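The Woman Who Answers Your Complaint Letters

Saodah Saragih keeps the angriest letter she ever received in a drawer with the takeout menus. It concerns a lid. The lid belonged to a saucepan, the saucepan belonged to a man in Graltgate, and over four handwritten pages he explains what the lid has done to his marriage.

"I wrote back the same afternoon," she says. "You don't let a lid letter sit."
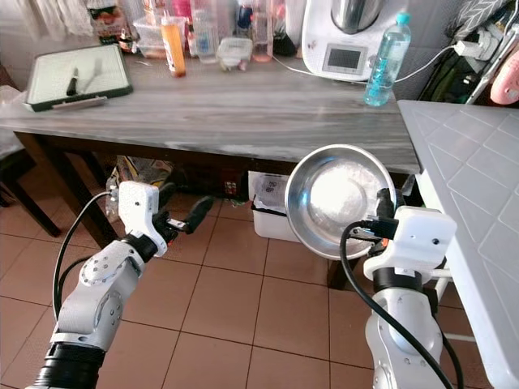
GASTHAM, May 7, 2020

Saragih has been answering complaints for Karppinen, a mail-order housewares company, for 15 years. She started in the warehouse, was moved upstairs when somebody noticed she could spell, and was handed a tray of letters on her first morning with no instructions beyond a box of envelopes. These days most of the complaints come by email, and she misses the stationery. We spoke by phone, she from her dining room, with a dog making its own complaint in the background.

I asked what people get wrong when they write in. She had clearly been waiting years for someone to ask.

"They start with the weather," she says. "Or they start with how they've never written a letter like this before. Everybody has never written a letter like this before. I have one lady who's never written a letter like this before nine times."

What she wants is the order number, the thing that's wrong, and what you'd like done about it. The third item is the one people leave out. They'll spend a page and a half on the wrongness and then sign off with "I trust you will act accordingly," and Saragih is left to guess whether accordingly means a refund or a public hanging.

"So I call them up and say, what would make you happy? And there's this long silence. Some of them have to go ask their husband."

Her old supervisor, Haris Dhanial, believed in the form letter. He had written one himself, and it began "We were concerned to learn." Saragih used it for a month and got more angry mail about the form letter than about the merchandise. She still has the file copy — number 316, for anyone who wants to look it up — and will read it aloud with very little encouragement.
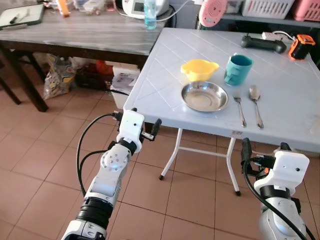
Tableware brings out a particular kind of writer. Saragih says pots make people furious, but plates and cups make them sad, and sad takes longer. The trouble is usually a set that has stopped being a set, and she has tried without success to argue that this is no tragedy. A steel plate, a yellow bowl and a teal-green mug will hold supper perfectly well among them, with a fork and spoon alongside, and not one of them has to match. "I put that in a letter once," she says. "The woman wrote back and asked if I'd been raised in a barn." Saragih replied that she'd been raised in Fernarby, and enclosed a replacement saucer.

She has rules. She never apologizes in the first line, because it sounds like a recording. She never uses the word "unfortunately." She won't say she understands how you feel, having once been told at length by a Mr. Syahrul Majimbun that she did not. They have exchanged cards every December since.

Has she ever complained herself? There's a pause, and the dog fills it.

"Once. To the bus company." She got a form letter. It was concerned to learn of her experience.

She sent it back with corrections.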